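Dullano lässt Becher stapeln — vorerst am Bildschirm

Tistdale, im Juli. Wann räumt der Roboter endlich den Tisch ab? Der Softwareentwickler Dullano antwortet mit dem Projekt Kivi und bittet um Geduld. Geübt wird in der Simulation, wo Scherben nichts kosten.
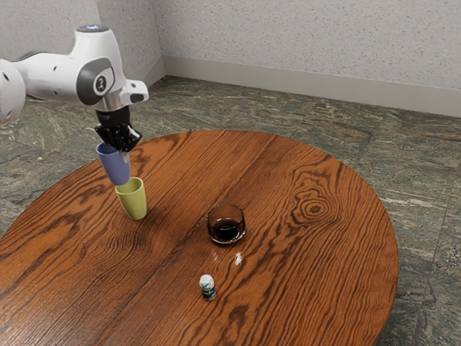 Kopfüber über Gelbgrün: Kivi mit dem zweiten Becher.

Auf dem Programm stehen 29 Aufgaben aus Küche und Werkstatt. Nach etwa 300 Durchläufen nennt Projektleiterin Aušra Pärn den Stand »ermutigend, sofern man keine Gäste erwartet«. 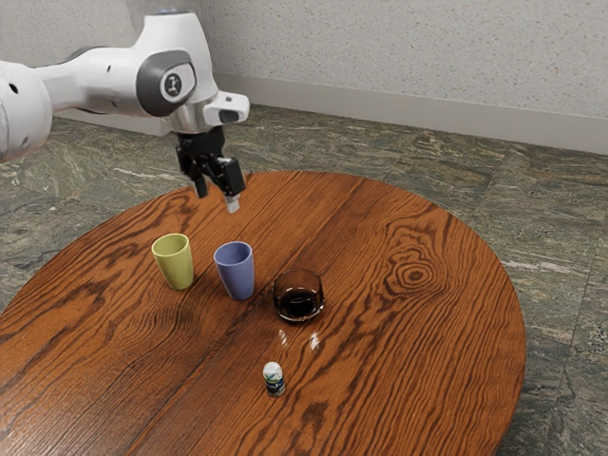
Leerer Greifer, zwei Becher, ein Glas mit dunklem Inhalt.

Für den Haushalt ist das noch nichts. Ein Kind von fünf Jahren räumt schneller ab, verhandelt allerdings länger. 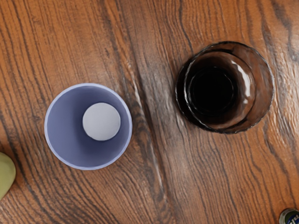

Draufsicht: weißer Ball im blauen Becher.

Partner Stesta prüft den Einsatz am Packtisch. »Becher sind geduldig, Kunden weniger«, sagt Līga Uibo von Stesta.

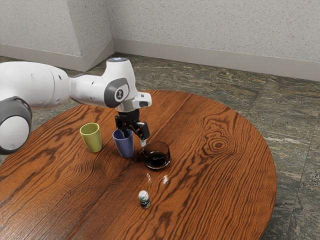
Bild: Dullano / Simulation Kivi. Abdruck honorarfrei.

Drei Aufgaben will Dullano als Nächstes öffentlich vorführen. Abwaschen gehört nicht dazu.

Pressekontakt: Dullano, Aušra Pärn, Tistdale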